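**Ticket:** Receipts for the summer appeal stop partway through
**Raised by:** Sadia Yousafzai, Jasilia Scholarship Fund
**Product:** Kavus Donor Desk, receipting module
**Opened:** Sunday, March 14, 2021
**Status:** open, with a workaround

Hi team, sorry to be lodging this on a weekend, but I've had a donor ring me at home and I'd like to get it moving before the office opens and everybody else rings too.

Short version: we ran the receipts for our summer scholarship appeal and only 426 of them went out. There should have been 1000. Yes, it really was a nice round thousand gifts, we were very chuffed, and then this happened.

Longer version. Your import screen takes 500 rows at a time, so I split the spreadsheet into two files, batch A and batch B, 500 in each. I uploaded A, got the green tick, uploaded B, got the green tick, pressed "Send receipts" and went to make tea. When I came back the job said "Completed". No errors, no warning, nothing in the inbox. I only know something's off because of the phone call (a lovely man who gives every year and does his tax very early, bless him).

What I'd tried before writing this:

- Logged out and back in. No change.
- Different browser. Same.
- Looked in the bounce list. It's empty, so the missing ones never left the building, so to speak.
- Checked our sending allowance. Plenty left.
- Pressed "Send receipts" again, on one test donor only (me!). That one arrived in under a minute, addressed properly and with the right amount.

I have NOT pressed it again for the whole lot. I'm scared of doubling up, and a donor with two receipts for the one gift is a worse headache than a donor with none.

---

**Update, later the same day**

Went through the sent log with a cuppa. It isn't random. Everybody in batch A down to row 426 got their receipt, in order, and then it just stops. Batch B hasn't been touched.

Row 427 is Sheyla Londoño. On my spreadsheet her name is perfect. In Donor Desk her surname shows as "Londo", then a little black diamond, then "o". I reckon that's our culprit. I don't know what a receipting program does when it meets a black diamond, but in this case it seems to lie down and call it a day.

Small aside: Sheyla was one of our scholarship students years back and now gives to the fund herself, so of all the people to trip over! I've emailed her to say her receipt is coming and that it's our muddle to fix.

---

**Reply from Irfan Kakakhel, Kavus support**

Thanks Sadia, that's a very useful log. Could you tell me three things: which program you saved the file from, which file type you picked in the save box, and whether batch B has any accented names in it? Please don't re-run the job yet. I can see it on our side marked as completed, so a re-run would start from row one.

---

**My answer**

1. Ordinary spreadsheet program on the office desktop.
2. Just "CSV". There are a few kinds of CSV in the list, and I picked the plain one at the top as I always have.
3. Yes, there are a few. There's a Zoë, a couple of Renées, and somebody from the Hashmi bursary circle who writes his name with an accent I can't type without looking it up.

What's bugging me is that we did the May appeal exactly this way last year and it was fine. Same computer, same menu, same me. I dug out the old file and there isn't an accent in it, though, so maybe we were only ever lucky.

---

**Next go**

Irfan asked me to save batch A again as "CSV UTF-8" and load it into the practice area instead of the live one. Done. Londoño comes up beautifully, ñ and all. Ran a dummy send there and it went straight past row 427 and through to the end.

So that's half the job. The names are right if the file is right. But I still can't load the new file into the live area, because Donor Desk sees the same gift numbers and says "duplicate records, skip or replace?" – and I'm not pressing Replace on gifts that have already been receipted without somebody telling me it's safe. Does Replace give them a new receipt number? Our auditor is very particular about gaps and repeats in the numbers, and I'd be the one explaining it.

Also, the green tick. Could it please not be green? If a name can't be read, I'd like to be told at upload, not find out from a donor.

---

**Reply from Irfan Kakakhel**

Please don't use Replace. It issues new numbers, as you suspected. Here's what I'd suggest:

- Cut the new file down so that it begins at row 427, and choose **Replace names only** from the drop-down beside the upload button. It leaves gift numbers and receipt numbers alone.
- Do the same with batch B, whole file.
- Go to **Receipts > Outstanding**, not **Send receipts**. Outstanding only lists gifts with no receipt against them.
- Send a small group first, look at them, then send the rest.

I've raised the "Completed" status with our developers as a fault. It should have said "Stopped". The upload check is a separate request, and I've linked it to this ticket.

---

**Where I'm up to**

I never knew there was a drop-down beside the upload button. It's a grey arrow on a grey background, in my defence.

Names-only worked for the rest of batch A. I spot checked Sheyla plus a handful either side of her, and the gift amounts, dates and numbers are all as they were. Batch B went in too, and Zoë has her dots back.

Then I opened Outstanding, and it's listing everybody it should. I picked out a small group and sent it. All arrived. Noman Mohmand in our office was in that group, and he forwarded me his so I could check the wording about tax deductibility is still the new version. It is, hooray.

One wrinkle: the receipt is dated the day it's sent, not the day of the gift. The gift date is printed lower down, in smaller type. I *think* that's fine, but I'm going to ask our auditor before I send the rest, because once they're out they're out. So please leave the ticket open for now.

Other bits, so they're all in the one spot:

- The thank-you letters go through Gromurham, which has its own copy of the names. I've checked and the accents are wrong there as well. I'll fix that from the UTF-8 file and it needn't be Kavus's problem.
- I've put a note on the wall by the desktop that says CSV UTF-8 in very large letters.
- If there's a help page about splitting files, could it mention the accents? I followed it to the letter and it only talks about the row limit.
- The appeal page on our site still says receipts go out within a week. I've changed it to a fortnight until this is sorted, and added a line telling people who to ring.

The updated page is saved as a draft, wording in place, and I'll put it live once the auditor has come back to me about the dates:

> **Thank you for backing this year's scholarships.** Your gift helps students with fees, books and the bus fare to get to class. Receipts are being emailed over the coming fortnight. If you haven't seen yours by then, please check your junk folder and give us a ring.
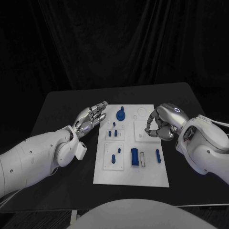
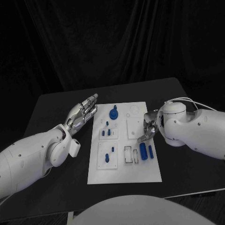 Wajid Paracha: We had the same stop on our membership receipts, only ours was an ø. Names-only fixed it for us too, but check the Outstanding list for couples who give jointly before you send the rest. Ours had the second person's name in its own column, and that column didn't update until we ticked "include partner fields" under the same drop-down. The auditor was happy with the send date on top as long as the gift date appeared somewhere on the receipt, though yours may want it in writing from Kavus.

**Me again:** Oh, good catch, thank you! We've got heaps of couples. I've just looked, and partner fields was unticked, so I'll be doing batch B again with it on. Irfan, could you put the bit about the gift date in an email I can forward? Ticket stays open till the rest are sent.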